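5. Running the Bun Transfer Evaluation

5.1 Before you start

Read this section even if you have run the Gukari towel task before. The bun transfer task looks easier and produces worse numbers, mostly through sloppy scoring. The results in the Trudik report were obtained under these steps. If you skip any of them, do not compare your figures with ours.

You will need a calibrated two-arm station, the steamer with its tray and lid, one plate, and the policy checkpoint under test. The reference checkpoint was trained on 449 demonstrations. We have been asked whether more would help. We don't know, and the curve in Appendix C does not settle it, whatever the project page says.

5.2 Procedure

1. Home both arms and check that the gripper fingers open and close fully. Run the finger check twice. The first pass after power-up is not reliable.

2. Check the wrist camera brackets by hand. A bracket that moves at all has to be retightened and the hand-eye calibration repeated (section 3.4).

3. Set the steamer to the left of center and the plate to its right, within reach of the right arm. Do not use a template taped to the table. Ha-rang Shim found that the policy had learned to aim at the tape, and two weeks of results were thrown out.

4. Place the buns in the tray by hand, pleats up. Vary the spacing between trials. Evenly spaced buns flatter the policy.

5. Load the checkpoint and start the logger before you enable the arms. The logger does not backfill.

6. Enable the arms and step behind the line. Keep a hand on the stop button for the whole trial.

7. Let the trial run to the time limit or to a stop condition. Do not nudge a bun, the plate or the lid. A trial in which anyone touches the table is void and is logged as void, including the ones that were going well.

8. Score from the recorded video, with two people scoring separately. See 5.4.

CAUTION: The lid is glass. Keep faces and hands clear of it whenever the arms are enabled, and stop the trial if it starts to slide.

CAUTION: Route wrist cables with enough slack for full rotation. A cable that pulls tight will shift the camera before it trips any fault.

NOTE: Use cold buns for all scored trials. Hot buns fog the wrist cameras, and we have no usable results under fog. The phrase "kitchen-ready" in the September release notes was not written by the evaluation group.

5.3 Grip force

The default force limit is 8 in controller units. Kadrić grippers and Tekuseck grippers do not map these units to the same real force, so re-measure after any swap. Too low and the bun slips at the rim of the pot. Too high and the dough tears, often on the side facing away from the head camera, where a quick look at the video will miss it.

Damir Omerović's adaptive grip setting is off by default. It gave a better success rate in his own trials. Nerys Humphreys could not repeat the gain on the second station, and until somebody can, leave it off.

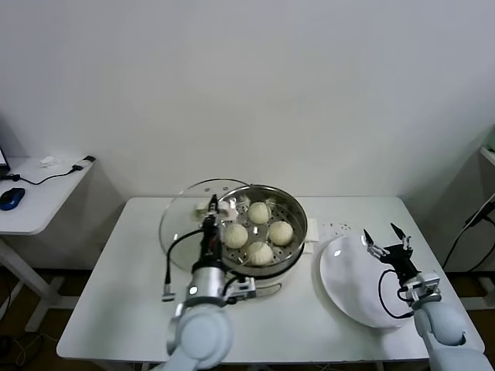
Figure 5-2. Bun transfer task, head camera view. Left gripper holding dough behind the steamer; right gripper open over the empty plate.

5.4 Scoring

Score each bun separately. A bun counts as a success only if it is on the plate, whole, and released by the gripper when the trial ends. A bun resting against the rim is a failure. A torn bun is a failure even if all of it arrives.

Do not score from a single frame. From the head camera, the pot can hide part of whatever the left gripper is holding, and a whole bun and a torn piece can look the same. Go to the wrist camera footage. If that does not show it either, enter "unclear" and leave it there. Earlier scorers tended to turn "unclear" into "success", and Yamila Benítez's re-score of the old logs brought the headline rate down by about 2 points.

Where the two scorers disagree, keep both scores in the file. Do not average them.

5.5 What the score does not tell you

The task uses one steamer, one kind of bun and one table. A high score means the policy works on that combination. We have not tested bamboo steamers, stacked trays or a closed lid. Lid removal is a separate task (section 6) and its results should not be added to these.

If your score comes out much higher than the reference, check for void trials logged as valid before you report it.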